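Can machines do laundry yet? A short thread on folding, with numbers.

1/ Most published folding results start from a garment that is already flat. That skips most of the work. A basket is a pile, and the robot has to find one item, get it out and spread it.

2/ Our Wudia benchmark scores the whole chain. Over 300 shirts in the March set. Median time per shirt, 72 seconds. I take 5.

3/ White tee on gray padding, blue fabric on both sides. Color separation is the easy case. White on white is where the segmentation falls apart. 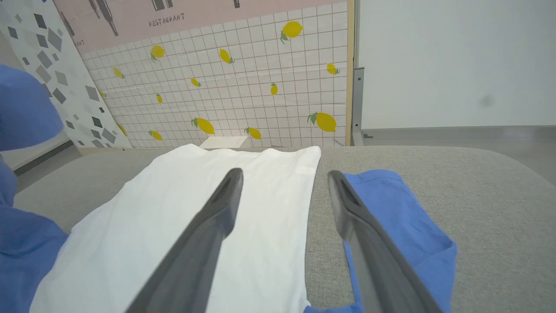

Temitope Oyewole replied that speed is the wrong metric: if it runs overnight, 72 seconds is fine, and what matters is how often a person has to step in.

4/ Fair. Interventions are logged too – one every nine shirts. Overnight, that means a stalled machine by the second load.

5/ Shop floors are closer. Same towel, same size, same orientation off the dryer. Homes have fitted sheets.

6/ Next set is mixed socks. Results Monday.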